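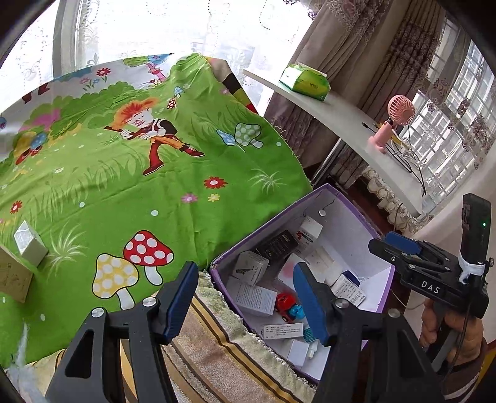
Clemthorpe Lidded Keepsake Box, Purple: Review After a Year as a Medicine Box
Posted Apr 8, 2023

I bought this box to replace a kitchen drawer. The drawer held cold tablets, ointments, eye drops, spare batteries and whatever the kids had left on the counter, and it had stopped closing. I wanted something I could lift out in one piece and put on the bed or the table when I needed to find something.

Clemthorpe sells the box in 3 sizes. Mine is the middle one. It is cardboard, purple on the outside and white on the inside, with a separate lid. It came flat in a mailer and took a couple of minutes to fold up. The instructions are one drawing on the back of the packing slip. The side flaps have to go in before the end flaps, and the drawing doesn't make that clear, so I did it wrong the first time and had to take it apart.

What it holds

More than I thought. Most of what goes in it is small cartons, and small cartons stack well against straight walls. The tall ones stand along the back, the flat ones go down the side, and tubes and little bottles end up on the bottom. I have never kept it strictly to medicine. A toy car lives in there, and so does an orange basketball piece that came off something and was put in for safekeeping.

The white interior is the part I like best. You can see a dark carton right away, and small things don't vanish in the corners the way they did in the drawer.

There are no dividers, and this is my main complaint. With the box full, finding one particular packet means moving 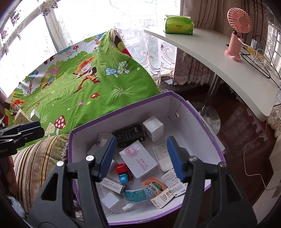
four or five other things first, and after a week of that any order you had is gone. I tried the Sturent insert, which is sold separately by another company and is meant to fit most boxes of this size. It was 2 centimeters too long. I cut it down with scissors and it worked for a while, then the middle strip came loose and I threw it out.

Wear

The rim has a thin crack now. The corners of the lid are a bit soft now, and one has a crease from being shut on a carton that stood too high. The bottom has not sagged. I keep the box on a shelf in the bedroom and carry it with both hands when it's full – I would not trust it by one side.

It does not like water. A damp cup left a ring on the lid that never came out.

Compared with others

Before this I had a Dretis plastic bin with a snap lid. It was tougher and you could wash it, but it was cloudy and took two hands to open. The Kwon fabric cube my sister uses looks nicer on a shelf, though the sides fold in when it's half empty and the cartons fall over.

If you have small children, get something that locks, or put this one up high. The lid just lifts off.

I'd buy it again for the price. I'd also pay a little more for a version with a divider.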